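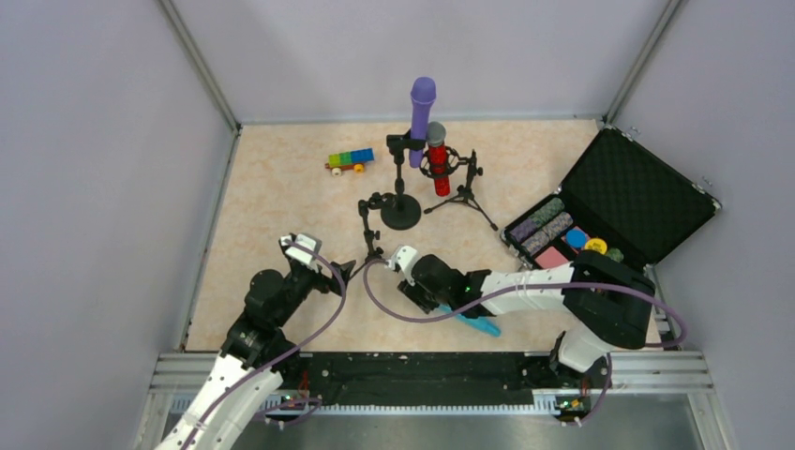
Attachment 1. Light beige tabletop, with pale lavender-grey walls at the sides.

Search tickets and articles Enter keyword or ticket number Go

Ticket 207
Pale neutral colours printing with a green cast, wide-format printer, Level 1 print room
Category: Print and imaging
Priority: Normal
Status: Closed
Lodged by: S. Biwott, Publications, Veltness Regional Office
Assigned to: Kerden Service Desk, Print Support

Summary of fault as lodged
Publications reports that light greys, beiges and off-whites are printing with a visible green cast on the wide-format printer. The fault was first noticed in August during proofing of the display panels for the Istasell foyer. Saturated colours and solid black text are not affected to any degree that staff can identify by eye. The same files printed on the office multifunction device show the expected neutral tones, and the files appear correct on screen. The job in progress consists of 11 panels, and Publications has asked that none be released to mounting until the cause has been established.

Work log

8.50 am - Service Desk
Ticket received and acknowledged. The requester was asked to supply the application used, the paper loaded, the print preset selected and the method of submission. The requester was also asked to refrain from adjusting colour within the artwork, as this would mask the fault and affect any later reprint.

9.35 am - S. Biwott
The panels are prepared in our page layout program and exported to PDF using the office preset. They are submitted through the print queue from my workstation. The paper is the matt coated roll. The preset is the one named Panels Matt, which we have used for all display work this year. My colleague submitted the same PDF from her own workstation and obtained the same green cast.

10.10 am - Service Desk
Reproduction from a second workstation makes a local display or driver fault unlikely. The requester was asked to print the internal status sheet from the printer's front panel. This sheet is generated by the printer itself and does not pass through the queue.

10.40 am - S. Biwott
Status sheet printed. The grey ramp on the sheet looks neutral at the dark end and slightly green at the light end. It is less pronounced than on our panels. I have placed both prints in a folder in the print room for the technician.

10.55 am - Service Desk
A cast on the status sheet indicates that at least part of the fault lies in the printer. Nozzle check requested. Instructions provided:

1. From the front panel, select Maintenance, then Nozzle Check.
2. Allow the sheet to cut before removing it.
3. Compare each colour block with the reference sheet on the print room wall.
4. Record any block with gaps or broken lines. Do not run a head clean at this stage.

11.30 am - S. Biwott
Nozzle check completed. The light magenta block has broken lines in its lower half. All other blocks are complete. The ink level for light magenta shows 58 per cent.

11.45 am - Service Desk
The result is consistent with the reported symptom. Light magenta is used mainly in the paler tones, and a reduced supply of it leaves greys and beiges leaning towards green. Darker tones draw on the full-strength magenta and would be expected to look normal. The cartridge is not low and does not require replacement. The requester was asked to run one standard head clean followed by a second nozzle check.

12.20 pm - S. Biwott
Standard clean completed. The light magenta block is now unbroken. I reprinted panel three. It is improved, but there is still a faint green tone in the palest areas when it is held beside the proof approved last month. The panel is acceptable to one of our two reviewers and not to the other.

1.40 pm - Service Desk
Remote session opened with the requester's consent. The Panels Matt preset was found to reference a media profile for the gloss roll. The preset's modification record shows that it was last saved when the queue was migrated to the new print server - the profile field appears to have reverted to the first entry in the list at that point. The saturated colours are not greatly changed by this substitution, which may account for its having passed unnoticed.

The preset was corrected to the matt coated profile and saved under its existing name. Presets for other media were inspected in the same session. Panels Satin was found to have the same fault and was corrected. No other preset required a change.

2.25 pm - S. Biwott
Panel three reprinted with the corrected preset. Both reviewers are satisfied that it matches the approved proof under the viewing lamp. I would be grateful for advice on whether the earlier panels need to be printed again. Eight had been completed before the ticket was lodged.

2.50 pm - Service Desk
The decision rests with Publications. The Service Desk's advice is that the completed panels be reprinted, as all were produced with the incorrect profile, and the display will place them next to the new ones. Old and new prints should not be compared under the print room ceiling lights alone. Allow fresh prints to dry overnight before a final judgement is made.

4.05 pm - S. Biwott
Publications will reprint the full set. Please charge the paper to the Istasell project code and not to general office supplies. I have no further questions at this time.

Resolution
Two causes were identified: partial blockage of the light magenta nozzles, cleared by one standard head clean, and an incorrect media profile in two print presets, corrected by the Service Desk. No parts were replaced.

Follow-up actions
- Service Desk to add a check of preset media profiles to the server migration procedure.
- Publications to run a nozzle check before any job of more than one panel.
- Service Desk to replace the reference sheet on the print room wall, the present copy having faded.

Requests to reopen this ticket should be made by reply, quoting the ticket number. A new fault on the same printer should be lodged as a separate ticket.

Contact the Service Desk | Copyright Kerden | Back to top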